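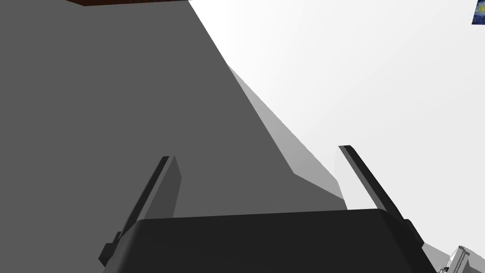
Fingers wide apart in front of a gray block, in the view from the gripper.

Prestley: A House for Robots That Don't Have One

A small robotics shop has two ways to teach an arm to open a drawer. It can buy a cabinet, bolt it to the floor and have somebody guide the arm through the motion until everyone is sick of it. Or it can rent the cabinet as software. Nernberg has been selling the second option since June under the name Prestley, and we spent several weeks using it.

Prestley is a set of simulated rooms with furniture in them, a robot arm to put in the rooms and the tools to record what the arm does. A one-year license for one workstation costs $1,868. For that you get 35 rooms and 40 scripted tasks, most of them the chores you would guess: open this, close that, turn the knob, pick something up and set it down somewhere else. Support by email is included. Support by phone is extra, and we didn't buy it.

What you get on screen

The main window shows the room from any angle you like. The one we used most is the wrist view, which puts the camera behind the gripper and looks out past the fingers. It takes some getting used to. The gripper fills the bottom of the picture and whatever you are reaching for can disappear behind it at the moment you care most. Real wrist cameras have the same trouble, so we can't mark it down for that.

The rooms themselves are plain. Wood has a grain to it, and now and then a picture hangs on a wall, but many of the larger surfaces are flat gray or white with no texture at all. Hanna Symonenko, who runs the Prestley group at Nernberg, told us this was a choice about speed. Plain surfaces draw fast, and her customers want to run many rooms at once on a machine they already own. There is a texture pack for people who want more. It was still in testing when we asked.

We think the trade is a fair one for practice runs. For training a vision model that will later look at a real kitchen with crumbs in it, we would want the texture pack or something like it from another source. Isauro Rosales, who does arm programming at Rokdale and has used Prestley for two seasons of student projects, agreed with the first half of that and argued with the second. He mixes the simulated recordings with a smaller number of real ones and says the plain walls have not hurt him. He hasn't tested it formally.

Setting up

Installation took an afternoon. The download is large and the installer asks for a graphics driver newer than the one we had, which it could have said at the start. After that things went smoothly. You choose a room, choose an arm, choose a task and press record. Steering can be done with a keyboard, a game controller or a 3-D mouse. The keyboard is fine for a first look. The 3-D mouse is worth the money if you plan to record more than a few runs.

There is one setup step people skip, according to Jovita Bermúdez, who answers the support mail: saving a start position for the arm. Without one, each run begins wherever the last one ended, and the recordings come out with long stretches of wandering at the front. The manual covers this on a page near the end. It belongs on the first one.

Cabinets and drawers

Furniture is the best part of the package. Cabinet doors and drawers in Prestley are separate moving parts, and you can set how stiff each one is. A drawer can slide freely or fight you. The front panels have real edges and seams, which matters if you are teaching an arm to find the gap between one drawer and the next.
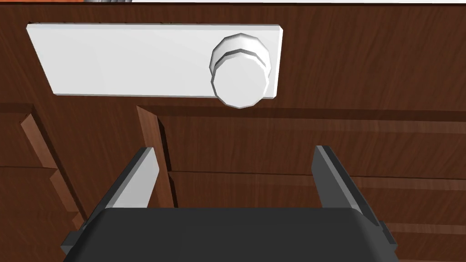

White plate and round knob on a wood-grain cabinet, with the open gripper below.

Knobs are modeled simply. Up close you can see the flat sides on the ones that are supposed to be round. We worried that this would make them too easy to grip, as a many-sided knob gives flat fingers something to sit on. In our runs it made less difference than the friction setting, which ships too high. Turn it down by a third before you record anything you intend to keep. Nernberg confirmed that the default was picked for demonstrations at trade shows and said a lower one is coming.

The fingers deserve a mention too. The supplied gripper has two flat ones on a wide black body, and the width is a nuisance in tight spots. We knocked the body into trim several times while watching only the tips. A collision warning can be switched on in the settings. It beeps. After an hour we turned off the sound and kept the colored border it draws around the window.

You can bring in your own gripper if you have a model file for it. Tonantzin Solís, a freelance integrator in Cuautle, did this for a client with a narrower hand and had it working the same day. Her complaint was with the contact settings, which have to be typed in by hand from a table. She made two mistakes in the table and the fingers passed through a drawer front as if it were fog.

Getting lost

The arm can reach into odd corners of a room, and the wrist camera goes with it. If you tip the wrist back you may find yourself looking up past a shelf at the walls, with no clear idea which way the floor is.

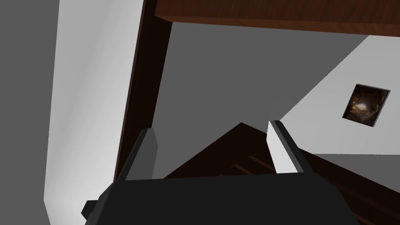 Wrist tipped upward beneath a wood-grain board. A small framed picture hangs on the white surface at right.

New users did this often in our office. The cure is to keep a second view open from across the room, which Prestley allows on any plan. A reset key returns the arm to its start position, provided you saved one. We would like a small level or compass in the corner of the wrist view, and we sent that in as a request.

These stray views have some use. A robot in a real house will sometimes end up looking at nothing helpful, and it has to know how to back out. Sarahí Bautista, who builds the practice tasks at Nernberg, told us a group of recovery tasks is planned in which the arm starts from a poor position and has to find the cabinet again. For now you have to make such runs yourself. We recorded a few and they went into the same files as everything else, with no special handling.

Recording and files

Each run saves the camera views, the joint positions and a note of whether the task was finished. The finished mark is set by the software. It was wrong on us a handful of times, always with drawers that stopped just short of fully open. You can change the mark by hand, and there is a setting for how far open counts as open – we moved ours down a little and the problem went away.

Storage is the hidden expense. The license allows 300 hosted runs, and further ones have to be kept on your own disks or paid for. Runs with three cameras at full size fill a drive quickly. Drop the picture size before you start unless you know you need it. Export is to the common formats, and we had no failed exports.

There is a review screen for stepping back through a run one moment at a time. It is slow to load but clear once it does. You can trim the start and end of a run there, split it in two or throw it out. There is no undo on throwing it out.

Who should buy it

Teams with one or two arms and no room for a practice kitchen are the likely buyers, along with schools. At $1,868 the license costs less than a decent set of cabinets and the labor to install them, and nothing in it needs to be fixed after a bad run. Larger labs will probably have built something of their own, and they will find the room editor too limited. You can move furniture and swap finishes, but you can't change the shape of a room.

If your work depends on soft things such as cloth, bags or food, look elsewhere. Prestley handles hard objects only, and Symonenko would not give us a schedule for anything else.

Prestley runs on Linux and Windows. A 40-day trial with a reduced set of rooms is available from Nernberg on request. Prices and features were checked on March 26, 2025.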